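FOR IMMEDIATE RELEASE
May 4, 2018

Plekilden publishes its complete setup and maintenance routine for the Rirside bench cell

Free guide covers mounting, tool change, daily check and repair of one small robot cell

FLISTENBERG – Plekilden, a maker and service house for small robot cells, today published the full setup and maintenance routine for its Rirside bench cell. The guide is free of charge and can be used by every owner of the cell, also by those who have no service contract with the company.

Rirside is a single-arm cell on a perforated metal table. It is used in teaching workshops, in test rooms and in small companies that want to try a handling task before they buy a bigger line. Until now the routine was given only to the technicians of Plekilden and to its service partner Kwok. Owners received a short leaflet with the safety rules and a telephone number.

"Many calls we receive are for things the owner can do in a quarter of an hour, if he has the right page in front of him," the Plekilden service department said in a statement. "We would like to spend our visits on the repairs that really need us."

The work on the guide started in February. The service department went through 913 service reports for the Rirside cell and sorted them by cause. The most frequent cause was a tool that was mounted a little out of line or clamped without full force. After this came a table that had moved on its feet, and then cables that had been bent too tightly behind the arm. Failure of a motor or of a joint was rare in the reports.

For this reason the guide gives most of its pages to the tool end of the arm, and only a few to the motors.

What the guide contains

The guide is divided into 5 chapters: placing the table, mounting the arm, changing the tool, the daily check, and repair. Each chapter starts with a list of the hand tools needed and closes with a page where the owner writes down the results. The pages can be printed one by one and kept near the cell.

Placing the table. The table must stand level before the arm is switched on. The owner sets the level in both directions, tightens the feet, and sets it again after one night, as some floors give way a little under the load. The striped tape on the outer edge of the table has to stay clean and complete. If a piece comes off, it is replaced before the next shift.

Mounting the arm. The base is held by bolts which are tightened crosswise, first by hand and then with a torque wrench. The values are printed inside the cover of the control box and repeated in the guide. Cables leave the base to the back and go down in a wide curve. Plekilden asks owners not to use cable ties closer to the base than the width of one hand.

Changing the tool. This is the longest chapter. It describes how the tool is taken out of the collar, how the seat is cleaned with a dry cloth, and how the new tool goes in. Grease must not be used on the seat. Several reports from the last years came from cells where somebody had put a little grease there with good intention, and the tool turned slowly under load until the cell was no longer accurate.

After closing the clamp, the owner takes the tool in the hand and tries to turn it, with the arm switched off. There should be no movement. If the lever closes very easily, the clamp screw is too loose and gets a quarter turn. If the lever needs both hands, the screw is too tight, and the collar can crack with time.

Daily check. The check takes 3 minutes and is done before the first run. The owner looks at the tool, the clamp, the cables and the marker on the table, wipes the marker if there is dust on it, and then starts the slow reference run. During the reference run one hand stays at the stop button. The result is written down also when everything is in order – a list with only the bad days is of little help to a technician.

Repair. The last chapter tells which parts an owner may replace without help. These are the clamp lever, the collar, the tool rod, the marker plate and the outer cable set. Work inside the arm and inside the control box stays with Plekilden and Kwok. Opening the joints without the proper fixture can damage the seals, and such damage is not covered by the warranty.

The board test

New in the guide is a simple test after every tool change, which the technicians have used for some time in their own workshop in Flistenberg. It needs only a flat wooden board and a set of colored blocks, and no measuring instrument.
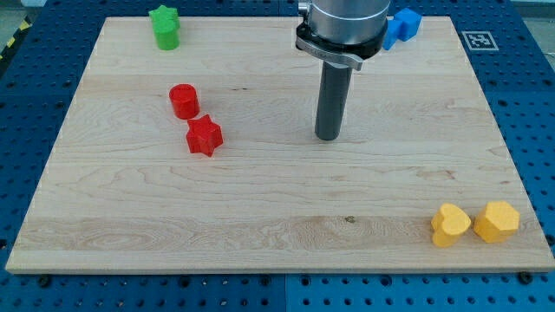 A tool change is finished only when the arm has passed the board test, and the guide is strict on this point. The board is laid flat on the table, and the person doing the test checks with the fingers that it does not rock. The blocks are then set out by color, with free wood left in the middle for the rod. A set of green, red, blue and yellow blocks in pairs is well suited, with stars and cylinders as well as a heart or a hexagon among them, because the different outlines make it easy to notice later if one of them was turned. The rod is brought down slowly over the free part of the board. Before the first movement, the clamp lever across the front of the black collar is checked one more time. A rod that leans when the arm is at its programmed angle for the test can mean a dirty seat, but the lean can also belong to the pose of the arm, so the guide asks the owner to compare it with the position shown on the control screen before anything is loosened.

The test program then moves the tool toward each pair of blocks and stops at a set distance. The owner compares the gap with a strip of card delivered with the guide. If all gaps agree with the card, the cell goes back to work. If one side is too near and the opposite side too far, the tool is out of line and the change has to be repeated from the cleaning of the seat. If all gaps are wrong in the same direction, the fault is more likely in the reference position, and the owner goes to the page on the marker.

The blocks should be light and solid. Metal parts are not suitable for this test, as a wrong movement could damage the rounded end of the rod. A scratched rod can still be used for the test, but a bent one has to be replaced.

Training and spare parts

Together with the guide, Plekilden starts a half-day course at its Flistenberg workshop for owners who prefer to do the first tool change with a technician beside them. Kwok will offer the same course at the site of the customer. Each participant works on a real cell and does the complete tool change, the board test and one exchange of the clamp lever.

A spare part set with one collar, one clamp lever and one rod is available from today. Orders for the set are sent out from Flistenberg. Owners whose cell is still under warranty receive the first set without cost when they register their cell for the guide within 30 days from today.

The guide is available in English at first. Other languages will follow when the first comments from owners have been worked in. Corrections and questions are welcome and can be sent to the service department with the page number and the serial number of the cell.

About Plekilden

Plekilden builds and services small robot cells for teaching, testing and light handling work. The company has its office and workshop in Flistenberg. The Rirside bench cell is its smallest product. Field service is carried out together with its partner Kwok.

Press contact
Plekilden, Press Office, Flistenberg
The guide, the card template for the board test and the registration form for the spare part set can be requested from the same office.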